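Teaching a Two-Arm Robot by Remote Control: Kitchen Table Tasks

Perla Espinoza and Esperanza Haddad
Project report, submitted 2026-04-05

1. Introduction

The goal of our project was to find out how much the person at the controls matters when a robot learns a task from examples. The robot has two arms and is taught by remote control. One person holds a pair of leader handles, and the two arms on the table copy the motion. Each run is recorded and becomes one demonstration. A learning program then tries to produce the same kind of motion without a person at the handles.

We picked kitchen objects because everyone knows what the end result should look like. If a piece of play food is supposed to be on a plate, there is little to argue about when you judge the run.

We worked at the shared robotics lab on the Cistville campus during March. Neither of us had driven a two-arm robot before. Espinoza had used a single arm in a class last year, and Haddad came from the software side.

2. Choice of task

Our first plan was to open the rice cooker, put a piece of play food in it, and close it again. We dropped this after two sessions. The arms could do it, but a single run took so long that the operator got tired, and tired runs made bad examples.

The task we settled on is shorter. The robot picks up one piece of play food and puts it on the plate closest to it. The rice cooker stays on the table between the plates as an obstacle, and the arms must not touch it. Either arm may do the pick, but the other arm has to stay back.

3. Setting up the table

The table is covered in brown material and marked off with blue tape. The tape gives us a way to write down where things start. We name the cells by row and letter, so a note such as "plate 2D, food 1E" is enough for the other person to set up the same layout again. The lines were put down by hand and some of them wander. For our purpose that was good enough, as we only needed to know which cell an object was in.

The control software was the lab's own build, which everyone there calls Troldale. The leader handles are from Steteck. We changed nothing in either one except the speed limit, which we lowered for the first week and then put back.
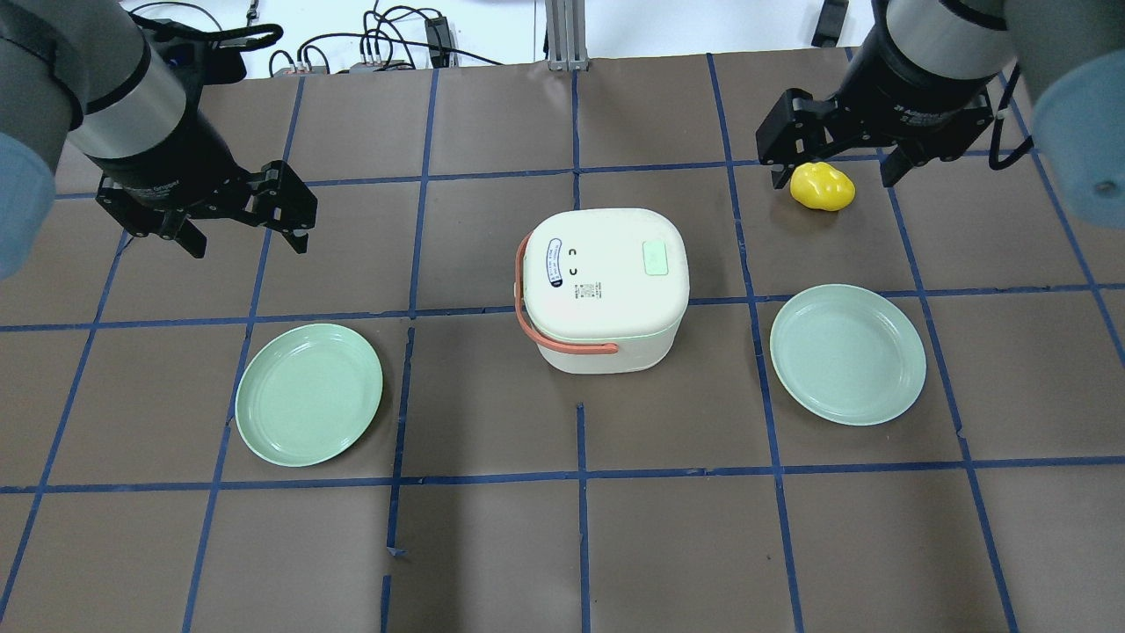 We agreed on a fixed order for every run. The person at the table sets the objects, steps back and says "clear." The person at the handles brings both arms to the start pose with the grippers open and waits for one breath before moving. That pause turned out to be useful later. It gave each recording a clean start, and we could trim the files without guessing.

4. Recording the demonstrations

We used 16 layouts and recorded each of them five times, which gave us 80 demonstrations. Espinoza drove the first half of the layouts and Haddad drove the second half. Looking back, this was a mistake. We have different driving styles, and the style got mixed up with the layout. Espinoza comes straight down on an object. Haddad comes in from the side and slides one finger under first. Both ways work, but the learning program sees two different answers to what looks like the same question.

We threw out 15 demonstrations after watching them. Most were cases where the operator closed the gripper, missed, and tried again. We talked for a while about whether to keep those. A second try is a useful thing for a robot to learn, but in our recordings it mostly looked like hesitation — the arm hovered, dipped and hovered again. In the end we left them out and kept 65.

The hardest part of driving was depth. From the operator's chair, it is easy to see whether the gripper is too far left or right and hard to see whether it is low enough. Haddad got into the habit of watching the shadow of the fingers on the table. Espinoza leaned sideways in the chair, and her neck was sore by the end of the month.

5. Hand guiding

For comparison, we also recorded six demonstrations by moving one arm directly by hand, with its motors set to go slack. This was easier to learn. You can feel when the fingers touch the table, which the handles do not tell you. The problem is that your own hands and sleeves end up in the camera view, so the recording shows something the robot will never see when it works alone. It is also close to impossible for one person to guide two arms this way. We did not use these six for training.

6. Results

We trained twice, once on all 65 demonstrations and once on Espinoza's alone. We then tested both versions on layouts from the first half of the list. The version trained on one driver moved with fewer stops and missed fewer picks. The mixed version often paused above the object and sometimes came down at an angle that matched neither of us. Both versions stayed clear of the rice cooker in every test.

We did not run enough tests to put a reliable number on the difference, and the one-driver version had an advantage in that it was tested on layouts it had seen. A fair test would need new layouts for both.

7. What we would change

Both drivers should record every layout. We would also write down a driving style before the first session and practice it, including how to approach an object and how high to lift it. Mr. Iwasaki, who supervises the lab, suggested a second camera at table height to help with depth, and we would try that before recording anything else.

The recordings and our layout notes are on the lab's shared drive. The 15 rejected runs are in a separate folder, with a line of text for each one saying why it was taken out.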